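Associação de consumidores Trido contesta promessas de durabilidade nas tábuas de cozinha

Relatório aponta garantias vagas, ensaios por divulgar e reclamações sem resposta

Stuvstead, 5 de agosto de 2023 — A associação de consumidores Trido publica hoje um relatório sobre a publicidade a tábuas de corte e outros utensílios de madeira para a cozinha. A conclusão é pouco animadora: expressões como "dura uma vida" e "higiene garantida" aparecem em catálogos e etiquetas sem que o comprador consiga saber em que se baseiam.

A equipa leu 1.823 comentários de clientes e analisou 167 fichas de produto. Em 133 delas não havia qualquer indicação sobre o método usado para medir a resistência ao corte ou à humidade. As restantes remetiam, na maior parte dos casos, para documentos internos que os fabricantes não quiseram mostrar.

"Pedimos os ensaios e recebemos folhetos", afirma Selma Halilović, autora do relatório. "Pode ser que as tábuas sejam excelentes. Mas quem cobra mais por uma característica devia conseguir prová-la."

A Trido dirigiu perguntas por escrito às marcas Ivanov e Rullon, cujos produtos surgem com frequência nos comentários recolhidos. A Ivanov respondeu que os seus critérios de qualidade são "rigorosos e continuamente revistos", sem adiantar quais. A Rullon pediu mais tempo em junho e, até ao fecho do relatório, não voltou ao assunto. 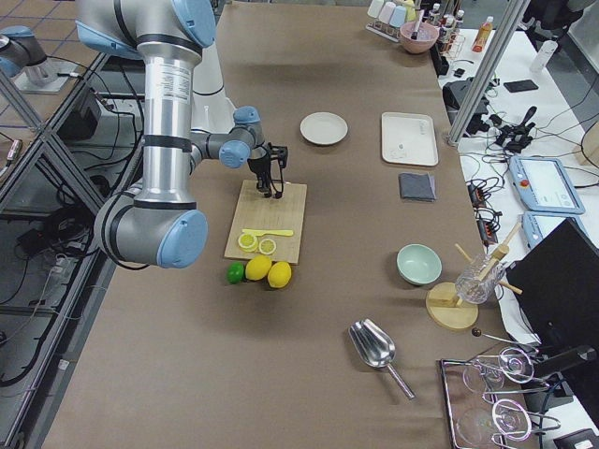 O capítulo mais crítico é o das garantias. Várias cobrem "defeitos de fabrico" e excluem, duas linhas adiante, fissuras, empenos, manchas e descolamentos — ou seja, quase tudo o que leva alguém a reclamar de uma tábua. Noutras, a cobertura depende de o cliente aplicar óleo com uma regularidade que as instruções não especificam.

O relatório também põe em dúvida o uso da palavra "antibacteriano". A associação não afirma que as alegações sejam falsas; afirma que, nas fichas consultadas, não encontrou informação suficiente para as considerar verdadeiras. O mesmo vale para os selos ecológicos desenhados pelas próprias marcas, que lembram certificações independentes e não o são.

Milovan Stan, responsável jurídico da Trido, mostra reservas quanto ao código de conduta voluntário proposto pelo setor. "Já lemos compromissos destes noutros mercados. Falta saber quem fiscaliza e o que acontece a quem não cumpre. O texto que nos enviaram não diz uma coisa nem outra."

A associação pede que as fichas de produto indiquem a espécie de madeira, o tipo de cola, o acabamento e as condições de ensaio, e que o prazo de resposta às reclamações não ultrapasse 45 dias. Aos consumidores recomenda que guardem o talão e a etiqueta e que leiam as exclusões antes de pagar mais por uma garantia alargada.

O relatório completo pode ser pedido gratuitamente na sede da Trido, em Stuvstead. As respostas das marcas que chegarem depois desta data serão publicadas na íntegra, em anexo.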